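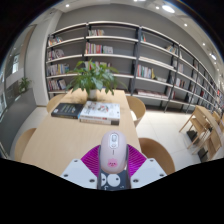
Palora Office Services – Workstation Support Team

Staff Handbook > Your Workstation > Pointing Devices > Section 4

Reading time: 2 minutes

4. Setting Up a Mouse at a Shared Desk

This section applies to all staff who use the shared desks in the Osen and Sangkhawat buildings. Staff with an assigned desk should follow Section 3.

4.1 Before you begin

Sign in to the desk computer with your own account. Settings are saved to the account and will follow you to any other shared desk.

4.2 Connecting the mouse

1. Plug the cable or wireless receiver into a port on the front of the computer.
2. If the mouse has a power switch, turn it on.
3. Wait for the pointer to respond. The first connection may take up to a minute.
4. Open Settings and select Mouse.
5. Choose the main button. Left-handed users should select Right.
6. Set the pointer speed. The default value of 1,000 suits most screens.
7. Select Save.

Note: A personal mouse may be of any color and may carry stickers or other decoration, provided that the buttons and wheel move freely.

4.3 Position

Place the mouse at the same height as the keyboard and close to it. The elbow should rest near the body with the wrist straight. Staff who feel strain in the hand or forearm should stop and request a desk review from Rianne Meijer.

Caution: Do not route cables across a walkway or under a chair mat.

4.4 Cleaning

1. Turn off or unplug the mouse.
2. Wipe the outer surface with a lightly damp cloth.
3. Let it dry fully before reconnecting.

Caution: Do not spray liquid onto the mouse or into the wheel opening.

4.5 Faults

If the pointer skips or freezes, try another port – and then another mouse, if one is available. Report a fault that continues on form 744, giving the desk number. Loan mice are issued at the Wernenia front desk and must be returned by the end of September.

Contact: Boonsong Kaewkla, Workstation Support, ext. 2564 | © Palora Office Services | Back to top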